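Visiting the Siris open day at Oldale

I had been promising myself a trip out to Oldale ever since Béla Nyitrai wrote to say they were opening the doors for a day and showing Siris, their rehearsal service for robot arms, to anybody who cared to come. It is a long drive from my part of the country, and I got lost twice in the lanes behind the station, but there was coffee waiting and Béla himself came down to the door to shake hands, so I forgave the lanes quickly enough.

Siris is sold by subscription. You send them the arm you own or are thinking of buying, on paper I mean, along with the jobs you'd like it to do, and they build a simulated room where it can practice. The library has 661 household objects in it so far, and you may ask for your own to be added, which costs extra and takes a week or two. Béla gave the introduction, and then we were handed over to Jenő Sárközi, who looks after the rooms and plainly loves them. He had the kitchen up on the big screen and let us sit with it as long as we liked, a marble counter crowded with groceries and odds and ends, and the white arm reaching down to the paper towels.
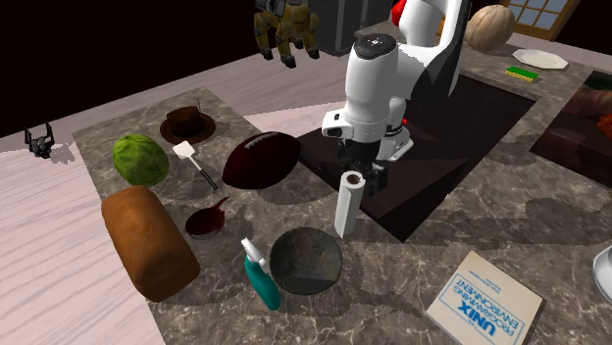 Do you need your own robot to try it?
Any visitor can sign up with no hardware at all, and the first 39 days are free.

I asked Jenő why a football and a programming book should share a counter with a cabbage, and he laughed and said I should see his sister's kitchen. His more serious reply was that a customer's arm will meet odd company sooner or later, and he would like it to meet it on his screens first. I thought that was fair. A woman from Grundum, a firm that packs lunches, wanted to know about soft things like bread, and he admitted that soft things are still the weak spot — the loaves in Siris are stiffer than any loaf you would want to eat.

After lunch (very good dumplings) we went over prices in the Sachdeva room upstairs. The basic plan allows 200 practice runs a month, and the next one up allows 2,106, a number Béla could not explain to me with a straight face. I found the sign-up pages a bit fussy and told him so, and he wrote it down on his napkin. They plan another open day in August, and I have already asked for a place and a better map.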